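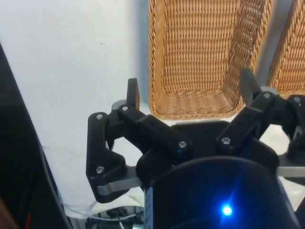

Re: [wanwood-responders] Kit bags and the Saturday rota

From: Stela Iordache
To: wanwood-responders list

Murali Reddy wrote:
> Two call-outs last week where the first person on scene had no gloves
> in the bag. Both bags had been signed back in as full. Can we go back
> to checking them at handover? Also, I was stuck behind the level
> crossing at Ho Lane for 12 minutes on the second one. Is there any
> other way round from the east side?
> Murali

Murali, all,

Yes to the handover check. Whoever is going off shift opens the bag in front of whoever is coming on, and both initial the card. If you are handing over by leaving the bag in the locker, put a note on it saying it hasn't been checked, and the next person does it before going on call.

Gloves: I've asked Daniyal to order another 3,000 pairs, mostly medium and large. Small ones are running low too but we get through far fewer of those. Until they arrive, please take one box per bag and leave the rest on the shelf. 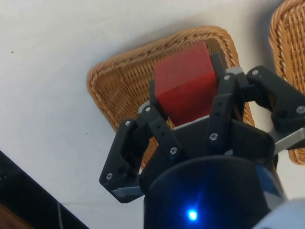 The pocket masks are a separate problem. The valves that came with the last Zastora delivery don't fit the older masks. If your mask has a blue ring, leave it alone. If it has a clear ring, swap it at the hut before your next shift. Lai-ching has the new ones and is there most evenings after six.

On the crossing – there is a way round by Kalo Road and the back of the school, but it's narrow and there are parked cars on both sides at pick-up time. Chun-hung drove it in the evening and says it was quicker than waiting. I wouldn't use it between three and four. If you're held at the barrier, tell control straight away so they can try someone on the west side.

Saturday rota: we still need 2 people for the late shift. It finishes at midnight. I know several of you have work the next morning, so I'm happy to split it if that helps. Reply to me and not to the whole list, please.

Fuel claims for May need to be in by the end of the week. Write your call sign on every receipt. Last month's claims came to £445 and I had three receipts with no name on them, which I haven't paid yet. If one is yours, let me know the amount and the petrol station.

Stela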